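办公空间 › 家具与收纳 › 高柜、置物架
主题：高架子当隔断摆在屋子中间，商家说“自重够了不用固定”，信吗

Maribel_Villca 楼主
先说情况。我们租的工作间在三楼，门牌307，屋子挺长，一面是窗。去年搬进来的时候收了一个二手的 Mekholm 高架子，白色，开放格，当时想的是拿它在窗那边隔一下，又能放东西又不用砌墙。

卖家原话是“这个系列自重很大，独立摆放完全没有问题”。我当时点了头，东西也搬上来了。前两天有人从旁边过，肩膀蹭了一下，上层的瓶瓶罐罐响了一阵。我就开始不信卖家那句话了。

去翻了一下网上的说法，一半人说高架子不固定就是等着出事，另一半人说自家摆了好多年没动过。两边都没讲清楚自己的架子多深、地面什么样、顶上放什么。所以想在这里问：
不靠墙、两面都能走人的高架子，到底有没有正经办法稳住？
房东不许在地上打孔，天花板也不让动。请不要回复“换个矮的”，矮的我也想过。

2楼 老榫头
卖家说自重大，那你问他多重了吗？这类架子我搬过不少，重是重在板多，重心却在半腰往上。空架子推一下也许还好，装满以后看你怎么装。下面放纸箱上面放书，神仙也稳不住。

3楼 Maribel_Villca 楼主
问了，他说“很重”。

4楼 老榫头
哈，那等于没说。

5楼 Kevin_Ccori
我唱个反调。我家客厅就是一个高架子当隔断，没钉没拉，旁边是孩子跑来跑去的过道，摆到现在没倒过。我觉得论坛上一提高柜就喊固定，有点吓唬人。你先去推一推看，推不动就别折腾了。

6楼 Hortensia_Cuadros
“没倒过”能说明什么？我没系安全带的那几年也没撞过车。
再说推法也有讲究。你拿手掌在腰的高度推，当然不动。拿一根手指在顶上往窄的方向推，再看看。

7楼 Kevin_Ccori
回6楼：安全带这个比喻每个帖子都有人用，我已经免疫了。架子不会自己以时速多少公里开出去。家里东西要倒总得有个力，楼主那里是工作间，都是成年人，谁会去爬它？

8楼 Hortensia_Cuadros
成年人会伸手去够顶层的东西，够不着就踩底板。我在仓库干过，见得多了。

9楼 潮汐表
插一句，楼主能不能说下架子多深？深度30厘米和60厘米完全是两回事。30的话我劝你别听任何人说“没事”，包括你自己。

10楼 Maribel_Villca 楼主
量了，刚好30。高度我够不到顶，没量准，就不乱报了。
地面是老水磨石，不平，有一角底下垫了折起来的硬纸板，是上一任租户留下的习惯，我也跟着垫了。现在想想挺蠢的。

11楼 潮汐表
硬纸板受潮会塌，这一条先改。换成塑料楔片或者可调脚，花不了几个钱。

12楼 Eliécer_Guzmán
我是卖过家具的，现在不卖了，所以说几句不讨好的话。

第一，“自重够了”这四个字我以前也跟客人说过。老板教的，因为一提固定，客人就要问打孔，一问打孔这单就黄一半。你那个卖家是不是也这样，我不知道，但我不会把这句话当成任何保证。要信，就信说明书上写的，说明书没写独立摆放，那就是没写。

第二，市面上卖的所谓“免打孔防倾倒”，我基本都怀疑。Unik 那种贴墙的小绑带，前提是你得有墙可以贴。楼主的架子不靠墙，买回来只能绑空气。还有一种是顶在天花板上的伸缩杆，房东不让动天花板，顶出印子来也够你赔的。

第三，真要摆在屋子中间，有用的笨办法是两个架子背靠背用螺栓连成一体，深度直接翻倍。丑，占地方，但是管用。

13楼 老榫头
背靠背同意。或者做个丁字，一头顶住另一个柜子，互相咬住。楼主屋里还有别的柜子吗？

14楼 Maribel_Villca 楼主
有的，靠远处那面墙有个灰色金属柜，很沉，我们几个人抬的。不过离架子有距离，要咬住得把整个屋子的布局重排。贴一张屋里的图，高白架子就是我说的那个，往后看灰的就是金属柜。
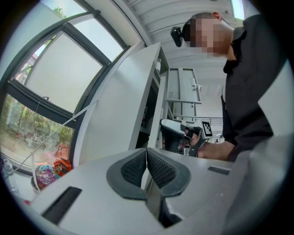

本帖最后由 Maribel_Villca 于 4月 21:40 编辑

架子上层那个深色盖子的小白瓶，就是我说一碰就响的那类东西。我打算先把上层的零碎都清下来，再谈别的。
另外大家说的绑带我也去看了一圈，评论区清一色好评，看得我更不敢买了。

15楼 潮汐表
看到架子了。图里边缘弯得厉害，镜头的缘故，所以它到底有没有歪，从这张图上判断不出来，谁也别急着下结论。楼主拿个水平尺靠一下侧板，比我们看图强。

16楼 Kevin_Ccori
我看了图以后还是觉得问题没那么大。顶上放个小瓶子能有多重？你们说得像上面压着一台发动机。

17楼 Hortensia_Cuadros
小瓶子是不重，但瓶子里是什么你知道吗？要是清洗剂之类的，掉下来不是重不重的问题。楼主，那瓶是什么？

18楼 Maribel_Villca 楼主
说不准，不是我放的，我明天去问。屋里几个人共用，谁都往上面搁东西，搁完谁都不认。
顺便吐槽：开放格的坏处就在这儿，哪个格子都像公用的。

19楼 Rosaura_Sotelo
我来泼另一盆冷水，从收纳的角度。

你们一直在讨论怎么让架子不倒，我想问的是它摆在那里到底有什么用。Maribel 说拿它隔断，可是开放格挡不了多少视线，也挡不了声音，白天还挡光。窗边的位置是一间屋子里最好的位置，拿来给一个自己都不放心的架子站着，我看不划算。

我帮人整理过不少工作间，凡是“隔断兼收纳”的高架子，最后都变成同一个样子：中间一层是真正在用的，下面是弯腰懒得拿的，上面是没人认领的。买的时候算的是容量，用的时候只用到手边那一段。楼主可以做个试验，接下来一阵子谁从哪一格拿了东西就贴个小纸条，过后看看哪些格子一张都没有。

20楼 Maribel_Villca 楼主
你说的“上面没人认领”真的一字不差……
但是挡光我不太同意。下午太阳直进来的时候，架子后面反而好坐人。拿掉的话，下半截没遮的窗还得买帘子。

21楼 Rosaura_Sotelo
买帘子就买帘子呗，帘子又不会倒。

22楼 老榫头
帘子也得打孔装轨道，房东让吗？[笑]

23楼 Maribel_Villca 楼主
问过，窗框上可以夹，墙上不行。房东管得很细。

24楼 Kordestani木器
你好，我们店有专门针对中置高架的稳定底座，加宽承重脚，不打孔，安装简单，客户反馈都很好，有需要可以私信，论坛用户有优惠。

25楼 Eliécer_Guzmán
回24楼：加宽多少？配多高的架子？有没有在装满的状态下测过？三个问题答一个就行。

26楼 Kordestani木器
您好，具体参数以实物为准，欢迎到店体验哦。

27楼 Eliécer_Guzmán
一个都没答。

28楼 潮汐表
加宽脚这个思路本身倒是没毛病，只是往过道里伸出来一截，人走过去绊脚。架子没倒，人先倒了。要做也得做在不走人的那一侧，可楼主说两面都走人。

29楼 Kevin_Ccori
好吧我承认一件事。看了6楼说的，我回家拿手指在架子顶上往窄的方向推了一下，动了，比我想的容易。我那个也是不深的款。
但我还是不觉得需要搞到打螺栓那一步，我把书全挪到了最下面，再推就沉稳多了。楼主可以先从这一步做起，一分钱不花。

30楼 Hortensia_Cuadros
重的往下放，我没意见。我只反对做完这一步就当没事了。共用的屋子，今天你把书放下去，过一阵子别人又码回上面，你能天天盯着？

31楼 老榫头
这倒是。我们单位的架子上贴过标签，写着“重物请放下层”。标签贴在下层，后来被重物挡住了。

32楼 青瓦
有人用过 Trumolen 的防滑胶垫吗？宣传说垫在脚底下能吸住地面，我看2片一包卖得挺贵。

33楼 老榫头
用过，防滑是防滑，防倒是另一回事。滑和倒别混着讲。脚底太涩，顶上受力的时候架子滑不开，反倒更容易翻过去。你想想推一个站在冰上的柜子和站在橡胶上的柜子。

34楼 青瓦
有道理……差点下单了。

35楼 潮汐表
33楼说得对一半。站冰上的不翻，可是会跑啊，屋里跑一个高架子也不是什么好事。胶垫可以垫，别指望它治倾倒就是了。

36楼 Maribel_Villca 楼主
回来汇报一下。
水平尺借到了，靠侧板，往窗那边偏一点点，垫纸板那角果然已经压扁。纸板扔了，换了塑料楔片，现在气泡居中。
上层清了，装了满满一纸箱，贴了条子放在门口，写着不认领就处理。小白瓶问了一圈没人认，我戴手套收进灰柜子里单独放着了，等下次问齐了人再说。
按29楼说的把重的往下挪，又照6楼的推法推了一遍。比之前稳，但还是会晃。所以“自重够了”这个说法，在我这儿算是不成立。

37楼 Kevin_Ccori
会晃到什么程度？

38楼 Maribel_Villca 楼主
手指推，顶上能看出来动，松手会回来。我没敢再加力。

39楼 Eliécer_Guzmán
别加力了，你又不是检测站。能看出来动就按不稳处理。
我还是那个建议，背靠背再配一个同款。二手的同款不难找，预算1000以内应该拿得下来，螺栓另算。买的时候自己带尺子去量，别听人说“同系列的都一样”，批次不同孔位能差出一截，到时候螺栓对不上你又得来发帖。

40楼 Rosaura_Sotelo
不同意再买一个。一个架子上层都没人认领，再来一个就是双份没人认领。把现在这个转九十度，短边朝窗，一头靠到有墙的那面，跟房东商量一个墙上的固定点，比说服他打地面容易得多。既然窗框能夹东西，说明他也不是完全不讲理。

41楼 Eliécer_Guzmán
转过去以后短边靠墙，固定在端头，侧向还是30厘米深在那儿撑着，能好一些，好多少我存疑。

42楼 Rosaura_Sotelo
那就整个长边靠墙，别当隔断了。我从一开始就想说这个。

43楼 老榫头
我投长边靠墙一票。高架子本来就是给靠墙设计的，拿来站在屋子中间是后来装修图片带起来的风气，图片里又不用住人。

44楼 Kevin_Ccori
你们最后还是回到“别这么摆”，那楼主一开始问的问题等于没人答。两面走人的高架子，地面天花板都不能动，到底有没有办法？我看答案就是配双份背靠背，或者接受它会晃。

45楼 Hortensia_Cuadros
或者锯矮。别打我。

46楼 Maribel_Villca 楼主
首楼写了不要说换矮的，你这是钻空子[捂脸]
我先去找房东谈墙上固定点的事，谈之前架子上层不放东西，过道那侧也跟大家打了招呼别靠。谈不下来再看同款二手。卖家那边我又去问了一次，这回问的是“说明书哪一页写了可以独立摆放”，消息显示已读，还没回。

47楼 老榫头
不用等了，他不会回的。

48楼 青瓦
顺便问下楼主，门口那箱没人认领的东西里有没有卷尺，我想要一个。

49楼 Maribel_Villca 楼主
有，两把。来拿的话下午四点以前，过了我就锁门。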